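Revised Jan 31, 2021. Replaces the December sheet. Section numbers have changed.

# Small robot arms on a household table: working rules

These rules cover light desktop arms used at home for pick-and-place work: blocks, bowls, small parts. They assume a printed arm with hobby servos, a separate power supply and a computer running the control program. They do not cover arms with mains-powered motors or anything that carries a blade, a heating element or a hot nozzle.

Where a rule gives a distance, it is measured on the table surface from the centre of the base.

## 1. The table

1.1 Use a table that does not rock. Test it by pressing on each corner with the arm switched off. Shim the short leg with card or thin ply before starting.

1.2 Remove the tablecloth. Cloth creeps under a clamped base and catches on fingers at low approach angles.

1.3 Wipe the surface with a barely damp cloth and let it dry. Crumbs under a base plate are enough to tilt the gripper by a noticeable amount at full reach.

1.4 On varnished or oiled wood, put thin cork or felt between the clamp jaw and the underside of the table. The top side of the joint should be hard contact, with no padding.

1.5 Strong grain, knots and open seams can confuse a camera program that looks for edges. If detection is poor, choose objects in one saturated colour before covering the table. Covering the table with paper works but the paper has to be taped on all sides.

## 2. Reach and the clear zone

2.1 Find the reach of the arm by moving it by hand, unpowered, to full stretch in every direction. Write the figure down. The Deneck arm used for these notes reaches 370 mm.

2.2 Keep a clear zone of 419 mm from the base centre. Only the objects in the task may be inside it. Cups, phones, pens and spare screws go elsewhere.

2.3 People sit or stand at least 600 mm from the base centre while power is on. Chairs should be pushed in on the sides where no one is working.

2.4 Mark the clear zone with low-tack tape on the first day. Remove the tape after each session if the table has a soft finish, as some tapes lift wax.
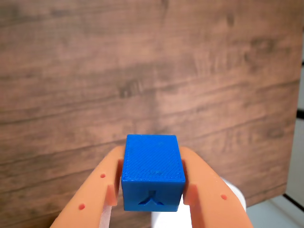

## 3. Choosing objects to grip

3.1 Start with flat-sided objects. Two parallel faces give the fingers a stable hold and make errors easy to see.

3.2 The object must be narrower than the full opening of the gripper, with enough spare room on both sides for a small error in approach.

3.3 Printed blocks should be trimmed at the bottom edge. A flared first layer makes the block stand slightly proud and can tip it when it is set down. A craft knife, drawn away from the hand along each edge, removes it.

3.4 A recessed mark on one face is useful for recording which way round a block was placed. Avoid raised marks on the gripping faces.

3.5 Do not use glass, full containers, batteries or anything with a point.

3.6 Crockery may be used as a target if it is heavy enough to stay put when nudged. Check the rim for chips beforehand. Keep it out of the cupboard until it has been washed, however clean it looks. Printed plastic sheds fine dust.

## 4. Fingers and fixings

4.1 Check the finger screws before each session. Printed parts relax under load and a screw that was tight last month may turn freely. Tighten until the head seats, then stop. Overtightening strips the plastic.

4.2 Look for white stress lines at inside corners and next to screw holes. On orange or other light-coloured plastic they are best seen under a lamp held low to one side. Replace any finger that shows them.

4.3 Set the closing force to the lowest value that holds the object through a full lift. For a plastic block this is lower than most people expect. Raise it in single steps.

4.4 If the object slips, clean the contact faces with a dry cloth before raising the force. If it still slips, fit a thin soft pad to each finger. Pad both sides equally or the object will sit off centre.

4.5 Lieven Postma asked whether double-sided tape can serve as a pad. It can for a short test, but the residue collects grit and the hold changes from one lift to the next.

## 5. Cables

5.1 Leave a loop at every joint. The loop should be large enough that the cable is slack when the joint is at either end of its travel.

5.2 Tie cables to the fixed side of each joint, never across it.

5.3 Lead the supply cable off the back of the table, away from the working side. Fix it once to the table edge so that a pull on the cable is not taken by the plug.

5.4 Fold the arm by hand, unpowered, and watch the loops. Any loop that is pinched or that swings down into the clear zone needs re-tying.

## 6. Lighting and background

6.1 Use fixed lamps with the blinds closed, or daylight alone. A mix of the two shifts through the afternoon and results from the start and end of a session cannot be compared.

6.2 Place the lamp behind or well above the work, so that the arm's shadow does not cross the object during the approach.

6.3 A plain pale wall makes an adequate background. If there is none, hang a white sheet and weight its lower edge. Keep the sheet behind the clear zone.

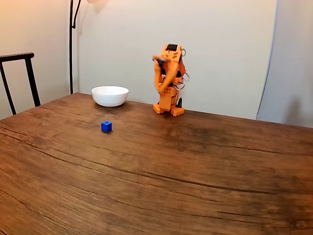 ## 7. Running

7.1 The switch on the power supply must be within arm's length of the person in charge. The stop command in the program does not count as a switch.

7.2 Run every new motion first at the lowest speed with no object on the table, then at the lowest speed with the object, then at working speed.

7.3 Do not reach in to straighten an object while the arm is powered, including when it is paused. Hobby servos can jump when a command is resumed.

7.4 Allow 2 failed grips in a row. After the second, stop and find the fault. Usual causes, in the order worth checking:

- the base has shifted
- a finger screw is loose
- the lighting has changed
- a joint has lost its zero position

7.5 Children may watch from outside the distance in 2.3. Pets are kept out of the room.

7.6 Touch each servo case with the back of a finger after switching off. One that is much warmer than its neighbours is carrying too much load or binding.

## 8. Putting away

8.1 Lower the arm to its rest position before cutting power. An arm without power drops under its own weight, and the elbow joint usually takes the knock.

8.2 Disconnect the supply at the wall first, then at the arm.

8.3 Store printed arms away from radiators and sunny windows. PLA parts soften at temperatures easily reached on a sill in summer.

8.4 Log the date, the force setting and any part replaced. The Erkness log sheet has columns for all three; a lined notebook does as well.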